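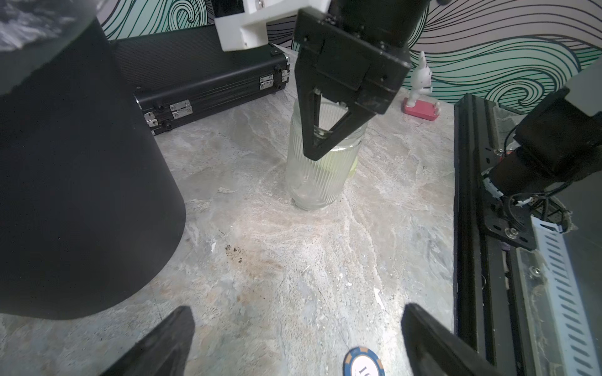 Two arms at the marble-patterned bench in our Pollum workshop, one with its fingers in the mouth of the ribbed glass jar.

About Podlow

We teach robots by showing them. One of us sits down at a pair of hand controllers, moves them the way we'd move our own hands, and the arms across the room follow along. Every reach, pinch and fumble gets recorded, and the recordings are what the robot learns from. We started doing this because we loved it, and we still get a kick out of it every morning!

Podlow began in a rented garage with one secondhand arm and a kitchen timer. Our first task was putting a lid on a jam jar. It took 226 tries before we had a set of demonstrations we were happy with, and by then all of us could have done it in our sleep (the arm needed a bit longer). These days we have a proper shop in Pollum, with benches, good light and a kettle that is nearly always on.

What we do

Most of our work is small, fiddly, everyday handling: jars, lids, tokens, cases with clasps, things that roll away when you look at them. Glass is a favourite of ours. It catches the light in odd ways, and a person at the controls has to slow right down and feel their way to the rim. Two arms make it more interesting again, as each has to stay out of the other's road.

A typical task gets 700 demonstrations, recorded over a couple of weeks by several different people. We like having a mix. Some of our operators came from dental labs and sewing rooms, one used to drive a forestry harvester, and you can tell who is at the controls just by watching the wrist.

We also teach by hand. For that we switch an arm to its loose mode, take hold of it and walk it through the motion. It's slower and your shoulders know all about it by the end of the day, but for wiping, stirring and pouring it gives a lovely smooth path.

Our tools

Fung is our remote control software, and it runs on an ordinary laptop. Hekel is the program we use to replay, trim and label the recordings. We wrote both in-house and we're always tinkering with them. Our library passed 2,000 hours in October, bad takes included. We keep those, labelled as misses.

Come and have a go

Our shop opens to visitors one afternoon a month. Sessions at the controls run 70 minutes, no experience needed, and kids are welcome with a grown-up. Wear closed shoes and tie back long hair. Parking is behind the building, off the laneway.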